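Laundry basket

A laundry basket is an open or lidded container used to hold clothes and household linen before washing, or to carry them between the washing machine, the drying line and the place where they are folded. A tall basket with a lid, kept in a bedroom or bathroom, is usually called a hamper in American English.

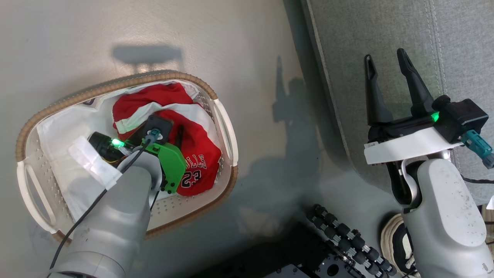

The earliest laundry baskets were woven from willow, split oak or rushes, depending on what grew nearby. Willow was preferred where wet sheets had to be carried some distance, as it is light and does not rot quickly if allowed to dry. In the river town of Nistholm, basket makers supplied the public wash houses with a wide, shallow form known as the Nistholm flat. It was carried by two people and could hold the washing of a whole household. A town survey of the trade listed 19 workshops, most of them run by families who also made fish traps and bread baskets.

Molded plastic took over much of the market in the second half of the twentieth century. Plastic baskets could be stacked inside one another for shipping and wiped clean, and they did not snag knitwear as broken willow ends often did. The Leone works at Nurkton at one time listed 277 household articles in its catalog, 30 of them baskets of various sizes. Woven baskets remained in use, partly as furniture – many are now sold with a cloth lining that can be taken out and washed.

Design

Most baskets used for carrying are oval or rectangular. An oval basket rests more easily against the hip, while a rectangular one makes better use of shelf space. Openings in the walls let air reach damp cloth and slow the growth of mildew. Handles may be cut into the wall, molded into the rim or attached separately. Collapsible baskets, with walls of soft rubber or fabric over a wire hoop, are common in small apartments.

Local customs

In Brememus, a basket race is held each April on the hill below the old wash house. Runners carry a load of wet sheets over a course of 101 yards, and any sheet that touches the ground has to be rinsed again before the runner may go on.

See also: Clothesline, Hamper, Wash house, Wicker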